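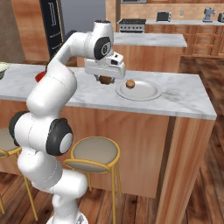 Plurix pauses kitchen arm software after grip fault

2 May 2020

Plurix has pulled the latest control software for its Drokow kitchen arm after a fault that can make the gripper close harder than it was told to when the arm is already holding something.

The company said the problem turned up in simulation, during a test in which the arm moves baked goods to a plate on a kitchen counter. In 313 of 2,000 runs the gripper received a second close command partway through the move. Most of those runs still ended with the food on the plate. In the rest it was squeezed out of the fingers or dropped short.

Engineers then repeated the test on real arms at the Plurix workshop in Mahasneh and saw the same thing on 4 of them. No one was hurt. One arm cracked a ceramic cup and was taken out of use while its finger pads are replaced.

Plurix traced the fault to a change made in January, when the force limit was moved from the gripper's own controller to the main program. If the main program restarts its grip check while the arm is moving, the limit goes back to the factory setting. That setting is meant for calibration and is well above what is used for food or for work near people.

The software had gone out to 6 sites, all of them test kitchens. They have been told to go back to the previous version and to keep hands clear of the gripper whenever the arm is powered. The emergency stop is not affected and cuts power to the fingers as before.

Clallura, which runs two of the kitchens, said it had switched its arms off on Thursday and would leave them off until it had checked the older version itself. It also asked Plurix why the fault was missed before release. Plurix said its earlier tests recorded only whether an item reached the plate, and did not log finger force during the move. Force is now logged on every run.

A corrected version is being tested. Plurix has not set a release date, and said the limit will return to the gripper controller.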